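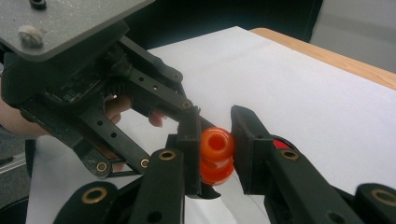

Reprise des articulations d'une paire de pinces à main
Rapport de projet, atelier de mécanique, deuxième année
Eylül Işık et Narayanan Raju
Encadrant : M. Necati Kahraman
Remis le 22/03/2019

1. D'où nous sommes partis

Quand M. Kahraman nous a confié les deux pinces noires, nous pensions, un peu naïvement, que l'affaire serait réglée en quelques séances. Elles se fermaient, elles s'ouvraient, les mors se touchaient. Il a fallu les prendre en main l'une après l'autre, et surtout tenir quelque chose de fin entre les patins (une feuille de papier, par exemple), pour sentir ce qui n'allait pas : au moment de serrer, les doigts partaient légèrement de travers et la feuille glissait d'un côté. Avec un gros objet on ne s'en rend pas compte du tout, et c'est sans doute pour cela qu'elles avaient servi si longtemps sans que personne s'en plaigne.

Le sujet tenait en une phrase : retrouver un serrage bien parallèle sans refabriquer les biellettes. Nous avons donc travaillé presque uniquement sur les bagues en laiton, et un peu sur les patins.

2. Le mécanisme

Chaque doigt est porté par des biellettes longues et plates, percées de trous ronds, qui forment un parallélogramme. C'est une solution très ancienne et que nous trouvons, après tous ces après-midi passés dessus, vraiment belle : tant que les quatre côtés gardent leur longueur, le patin avance en restant tourné de la même façon. Dès qu'un pivot prend du jeu, en revanche, le côté correspondant s'allonge ou se raccourcit un tout petit peu selon le sens de l'effort, et le patin s'incline. Comme les jeux s'ajoutent d'un pivot à l'autre, une usure que l'on sent à peine sous l'ongle finit par se voir très bien au bout du doigt.

3. Démontage et mesures

Nous avons démonté une pince à la fois, en gardant l'autre comme modèle. C'est un conseil de Nevzat Güneş, du groupe voisin, et nous l'en remercions chaleureusement, car au remontage deux biellettes que nous croyions identiques ne l'étaient pas. Les axes ont été rangés dans une boîte à compartiments, étiquetés au crayon.

Les axes étaient presque tous bons. Les bagues, elles, étaient usées en ovale, toujours dans le sens du serrage, et davantage du côté des mors que du côté de la poignée. Nous ne nous attendions pas à une différence aussi nette. Le noir des biellettes est un peu passé par endroits, mais les perçages qui reçoivent les bagues n'avaient pas bougé, ce qui nous a bien soulagés !

4. Fabrication des bagues

Nous avons tourné 18 bagues dans du rond de laiton fourni par la maison Caron, pour des axes de 6 mm. Les premières étaient trop justes : une fois emmanchées, elles se resserraient et l'axe ne passait plus. Nous avons d'abord voulu rattraper cela à la toile fine, très mauvaise idée, puis nous avons fait les choses dans l'ordre, en emmanchant à l'étau avec des mordaches et en passant l'alésoir à la main après la pose. Il faut tourner doucement, toujours dans le même sens, et nettoyer souvent. Narayanan a pris goût à l'opération et a fait presque toute la seconde pince.

Les faces des patins ont simplement été dégraissées puis contrôlées au marbre.

5. Essais

L'essai prévu était de 2000 fermetures à la main par pince, sur une cale en bois. Nous nous sommes relayés en tenant le compte par bâtons sur une feuille, et la première pince est allée jusqu'à 2666, parce que nous avions mal additionné nos deux colonnes. La feuille de papier tenait encore sur toute la largeur du patin. Sur la seconde, un pivot s'est mis à grincer avant la fin ; une goutte d'huile a suffi, mais nous n'avons pas repris l'essai depuis le début et il faut donc lire ce résultat avec prudence.

6. Ce qui reste à faire

Nous n'avons pas mesuré la force de serrage, faute de dynamomètre libre. Il faudrait aussi comparer le laiton avec un bronze autolubrifiant, que M. Kahraman nous a recommandé. Güven Işık reprendra les pinces en mai avec nos plans et le reste des bagues, qui se trouvent dans la boîte à compartiments, rangée du bas.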